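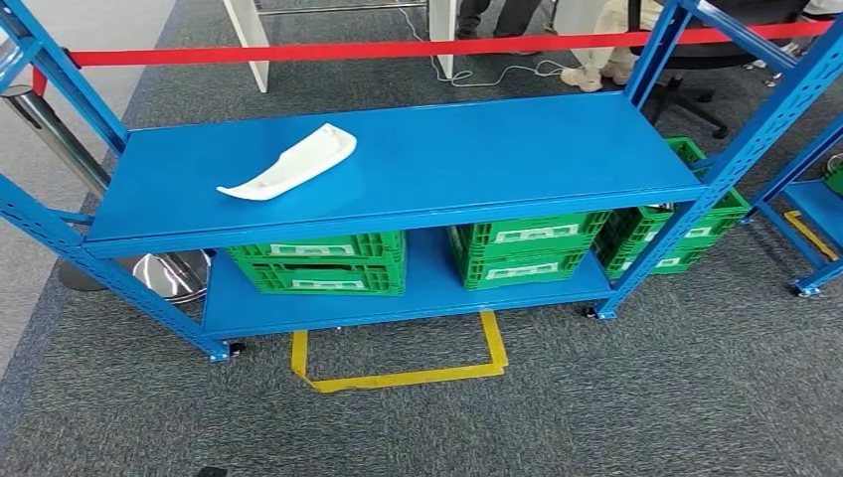 Rapport de projet : Trutell, renommage de photos par lots
Leif Hovland et Panya Petchrat

Trutell est un petit logiciel de bureau qui renomme et redimensionne des photos par dossier entier. L'interface tient dans une seule fenêtre. Nous l'avons testé sur 1 320 fichiers JPEG, répartis en 11 dossiers. Le traitement complet a pris 8 minutes.

Six fichiers ont été rejetés à cause d'accents dans leur nom. Panya a corrigé la fonction de lecture en mars. L'aperçu avant export reste lent et l'annulation ne marche que sur le dernier lot.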